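本网站使用 Cookie 以改善您的浏览体验。继续浏览即表示您同意我们的 Cookie 政策。 [接受] [了解更多]

关于夜间开放麦的若干说明与一年回顾

2022年1月13日

本人自去年五月起负责本地一处小型剧场的夜间开放麦节目，至今已有一段时日。期间陆续收到演员与观众来信，询问报名办法、时长规定以及节目编排的依据。现将有关情况整理如下，并附个人的一些看法，供有意登台者参考。

首先说明场地。剧场设于一幢旧印刷厂的二层，核定座位143席，舞台较浅，台口距第一排甚近。演员站在话筒前，可以看清前三排每位观众的表情，这对初次登台者是相当大的压力。去年曾有演员提议将第一排撤去，经与场地方商议，未予采纳。第一排观众往往是最愿意回应的人，撤去之后，笑声传到台上要弱得多。

其次是时长。每位演员限时5分钟，第四分钟末由后排亮灯提示，到时再亮一次并由主持人登台。此项规定执行以来，意见最多。部分演员认为，自己的段子结构完整，铺垫较长，五分钟不足以展开。对此本人的立场始终如一：开放麦的用途在于试稿，一段十分钟的稿子，应当能够从中截取五分钟单独成立。如不能成立，多半是铺垫部分尚需删减。

关于删减，可以举一例。Hamish Tawhiri 去年夏天首次登台时，讲的是他在乡下参加婚礼、被误认作司仪的经历。初稿中，单是交代他如何乘车抵达，就用去近两分钟。此后他每次来都删去一些，先删车站，再删同车的姨母，最后连新郎的职业也删了。到秋天，这段故事从“有人把话筒塞到我手里”一句开始，观众立即就能跟上。姨母后来另成一段，效果亦佳。
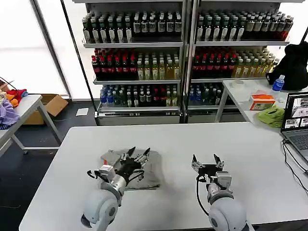
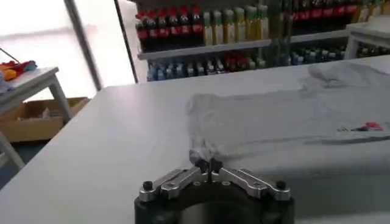 再谈节目编排。每晚的出场次序由本人拟定，演出前一小时在后台公布。常有人问，为何新人多排在中段。开场一位须由有经验者担任，此时观众尚未坐定，外衣未脱，饮料未到手，新人在这种情形下极易受挫。末段则因时间较晚，部分观众须赶末班车离场。中段的观众注意力最为集中，也最为宽厚。

主持工作目前由本人与 Bheki Mtshali 轮流承担。Bheki 原为话剧演员，受过正规的发声训练，早期主持时语调过于庄重，有观众误以为当晚上演的是悲剧。经过数月磨合，他保留了那副嗓音，用来宣读紧急出口的位置和禁止录像的规定，如今这一段已成为全场较受欢迎的部分。本人曾试图模仿，未能成功。

关于内容，剧场不设事先审稿。演员对自己所讲的内容负责。唯有两点须予遵守：不得针对观众的外貌或口音反复取笑；不得使用他人的段子。后一点去年发生过争议。两位演员在同一晚先后讲到在自助结账机前被迫承认自己买了太多奶酪，情节相近。经分别了解，二人互不相识，稿件也各有早期的手写底本。最终处理办法是请二人此后不在同一晚讲这一题材，双方均表示接受。类似的巧合，在讲述日常生活的喜剧中难以完全避免，不宜一概视为抄袭。

下面谈录音节目。自去年秋季起，我们将部分演出后的谈话录制下来，制成播客，名为《Vistotell》，每期邀请一位当晚登台的演员，逐句谈论刚刚讲过的稿子，包括没有引起笑声的句子。起初本人担心此类内容过于专门，听众有限。截至上月，各期累计收听已超过3000次。来信者中有不少并不从事表演，他们感兴趣的是一句话为何要改动词序，或者一个停顿为何要延长半秒。

录音条件较为简陋。后台与楼下酒吧 Stubbs 仅隔一层地板，遇到楼下举行知识竞赛之夜，录音中可清楚听到报分的声音。第二期节目中，一位演员正谈到父亲去世后如何重新登台，楼下忽然齐声欢呼。我们商量后没有剪去，演员本人也同意保留。

今年的安排有以下变动。其一，每月增设一晚长稿专场，每位演员可讲十五分钟，仅限在开放麦登台满3次者报名。其二，报名改为提前一周以邮件进行，不再接受当晚口头报名；当晚如有空缺，由主持人在观众中征询。其三，角色喜剧与音乐喜剧可以申请额外的换装或调音时间，但须在报名时注明。曾有一位演员携手风琴登台，调试时间超过了演出时间，台下反应倒是不错，后面几位演员的次序却因此全部顺延，有一位没能赶上车。

本人自己的稿子进展缓慢。主持与编排占去了大部分晚上，全年仅完成一段关于向保险公司解释“喜剧演员”是否属于高危职业的内容，尚缺结尾。二月的首场拟再试讲一次。如届时仍无结尾，将请 Bheki 以宣读紧急出口的方式代为收场。

报名邮件请注明姓名（或艺名）、稿件大致题材及是否首次登台。首次登台者无须附录像。

读者评论（4）

山脚下的灯
长稿专场的消息很好。请问在别处登台的次数是否可以计入？

博主 回复 山脚下的灯
暂不计入，仅以本剧场的登台记录为准。

老周不讲段子
奶酪那晚我在场，两段都好笑，第二位的结尾更狠一些。

Wenwen
姨母那段求重演！去年错过了。另外第二期播客里的欢呼声我听到时正在洗碗，吓了一跳，后来倒觉得留着是对的。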